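To: staff-notices list
From: Rohani Menon, Workplace Services, Gristham site
Date: Fri 3 April
Subject: Re: Kitchen automation at Gristham: duties, hours and the rota

Dear colleagues,

I am replying to the message below on the full list, as several members of staff have written to me privately with similar questions. The answers have been agreed with the Wunitz operations office and may be forwarded to colleagues who do not read this list.

On Thursday a member of the catering staff wrote:

> We have been told that the robot will be doing the plates in the
> second-floor kitchen from now on. Nobody on the late shift has had
> anything in writing. Could we please know:
> whether our hours are changing, and if so from when;
> who is responsible if something is broken or put away dirty;
> whether we are expected to work next to it while it is moving;
> and whether it is recording us.
> Some of us have been here a long time and would have liked to be
> asked before the decision was made and not after.

I will take the last remark first. The decision to begin the trial was announced to team leaders but was not passed on to the late shift in writing. That was an oversight in my office and I apologise for it. A written notice will be given to each member of the catering and cleaning staff before the next change to the arrangements, and a paper copy will be kept in the staff room for those who do not use the site computers.

Hours. There is no change to contracted hours for any of the 16 members of staff on the kitchen rota. The current rota stands until the end of July. Any proposal to alter it after that date will be put to staff and to their representatives first, with time allowed for comment. Overtime already agreed will be honoured as agreed.

Duties. During the trial the robot's work is limited to the handling of plates at the sink, namely lifting them, holding them over the rack and setting them down. It will not be used for glassware, knives, serving dishes or anything belonging to a member of staff. Emptying the bowls, cleaning the strainer, wiping the worktop and checking the finished plates remain with the person on duty. We recognise that this changes the character of the job. A colleague who used to stand at the sink for most of the late shift will spend more of that time checking, sorting and putting away, and some have said they find this more tiring than the washing itself. Team leaders have been asked to rotate the checking duty so that it does not fall to the same person every evening.

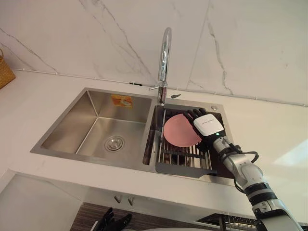 Grading is a related matter. Where a member of staff takes on the checking duty as a regular part of the shift, this will be recorded in the job description. The Sutix agreement, under which the catering grades at this site are set, allows for a review when duties change in a lasting way. I have asked for such a review to be opened now and not left until the end of the trial. I cannot say what the outcome will be, and I would ask team leaders not to make promises on this point.

Breakages. No member of staff will be held responsible for an item broken by the robot, or broken while a person is trying to prevent it from falling. Please do not reach in to catch anything. Breakages should be written in the kitchen log with the time and the name of the item. If a plate is found to be dirty after it has been put away, return it to the sink and make a note in the same log. These notes will not be used to assess individual staff.

Working alongside the robot. Staff are not required to work at the sink while either arm is in motion. If you need the sink, press the stop control and wait for all movement to end before you step forward. You do not need permission to do so and will not be asked to justify it. Anyone who has not attended the safety session should not operate the equipment at all. Sessions last 2 hours, are counted as paid time and may be booked through extension 611. Places are limited to 11 per session, and late-shift staff will be given priority.

Recording. The robot uses cameras to do its work. Recordings made during the trial are kept for checking the handling of items and for looking into faults. They will not be used for timekeeping, for appraisal or in any disciplinary matter. The written policy is being revised by our data adviser, Þrastardóttir, and will be sent to this list when it is ready. Until then, any member of staff who has appeared in a recording and wishes it to be deleted may apply to me directly.

Consultation. An open meeting will be arranged for each shift, and the late shift will have its own so that nobody has to come in early. I would be glad to receive questions beforehand, signed or unsigned. Unsigned questions may be left in the box outside the Workplace Services office.

I should add one request. Please do not alter the position of the dish racks without first speaking to the team leader on duty. If the present layout makes ordinary work awkward, tell us, and we will look at changing it.

Yours sincerely,

Rohani Menon
Workplace Services
Wunitz, Gristham site
Extension 611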